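4.2 Where the parts go once they're out
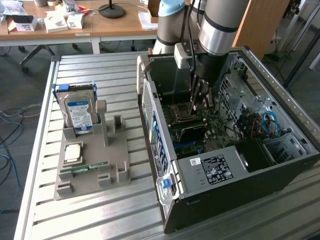

Figure 3. Open desktop tower on its side, with a parts holder to the left.

I went into this section thinking the screws would be the story, and then my notes filled up with people hunting for memory modules! We logged 400 part removals at the Ratholm refurbishing shop, and up to 60 of them ended with somebody lifting papers to find the thing they'd just set down. So Khrystyna Bilyk and I started looking at holders instead. The gray printed one in Figure 3 is the kind I ended up liking best: the hard drive stands upright in its blue caddy, the processor sits in the middle, and the green RAM module lies flat in its own slot below that (you can tell at a glance what's there). Compare that with the inside of the tower, where the drive cage has red, yellow, black and blue cables bundled at it and your eye has nowhere to rest.

Jana Wiegand didn't agree with me on the drive. She wanted it lying down, label up, and she still does. Our workers split on it too, mostly by which hand they reach with, and I'll come back to that in Section 4.3 with the Monday sessions.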